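### 4.2 The things that had no place

We had expected, when we began visiting homes in Graston, that the hard part of the inventory would be the kitchens. Kitchens are full, after all, and we went into the first one with a great stack of blank sheets and a certain amount of dread. As it happened the kitchens gave us very little trouble, and most of what follows in this section concerns a much humbler sort of object, the tube, which turned up in nearly every home and which hardly any of our participants could tell us how to put away.

Across the 28 households we listed 1109 objects that were kept outside a cupboard, drawer or lidded box at the time of the visit. Of these, 156 were cylinders of one kind or another. We were generous in what we let in. Poster tubes counted, as did empty kitchen-roll cores kept for the children, cardboard cores from wrapping paper, lengths of pipe left over from a bathroom, and a good many short, stout tubes whose owners had simply forgotten what they had been bought for. Bottles and tins were left out, as they belong with food and drink and are dealt with in the section before this one.

What struck us first was how people spoke about them. A plate was always a plate, and its owner would wave a hand towards the shelf where it lived. A tube was "that thing", or "the roll", or in one very cheerful household in Brokness "the telescope", which it was not. Several people picked theirs up while talking and turned it over a few times, as if the answer might be written on it somewhere. One participant told us, on a Wednesday evening with the tea going cold between us, that she had moved the same tube from room to room for years and had grown rather fond of it. We did not ask her to get rid of it, and we would like that to be on record.

The second thing, which will surprise no one who has tried to tidy a hall cupboard, is that tubes do not stack. Laid flat they roll, and stood on end they fall over as soon as the door is shut with any force. Participants answered this in three ways: by leaning the tube in a corner, by laying it along the back of a shelf behind something heavier, or by standing it in another container with umbrellas and walking sticks. The corner was much the favourite, and it was also the place from which tubes most often went missing, usually by sliding down behind a piece of furniture.

In the naming task, described in Section 3, it became clear that people guess at a use from the room. A tube beside a desk becomes a poster tube at once, and the same tube beside a sink becomes plumbing. Figure 3 has a tube, grey and white, with a pale white tabletop below it and a plain off-white wall behind.

**Figure 3.** A grey and white tube above a pale tabletop.
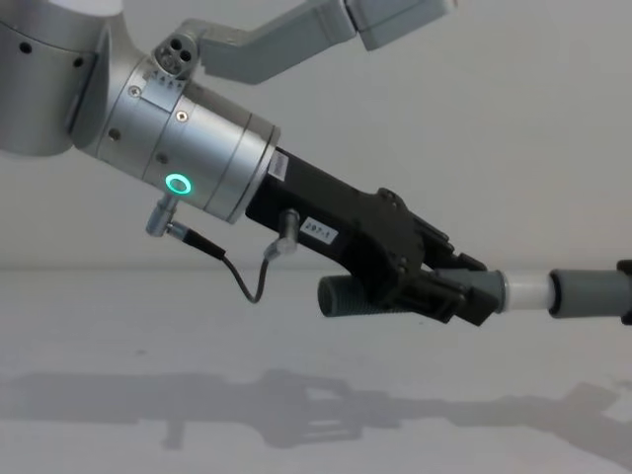 Without a room to lean on, the answers became a good deal more hesitant. People who had been quite sure of themselves with the same kind of object at home now offered a shape in place of a name, and "tube", "cylinder" and "roll" took over from the more particular words. A few asked us outright what it was for, and were a little put out when we said that we would rather hear their own ideas first.

Abilio Esteban, who carried out most of the home visits, has suggested that this hesitation and the wandering of tubes about the house may be the same difficulty met twice. A thing is put away with its fellows, and to know its fellows one must first have decided what it is. We find this persuasive, though we should add that it does not fit every home we saw. In the Reisinger household the tubes were kept together in a deep drawer marked "long", and the family found them without any trouble, whatever they happened to call them. We return to that drawer in Section 5, when we come to sorting by shape.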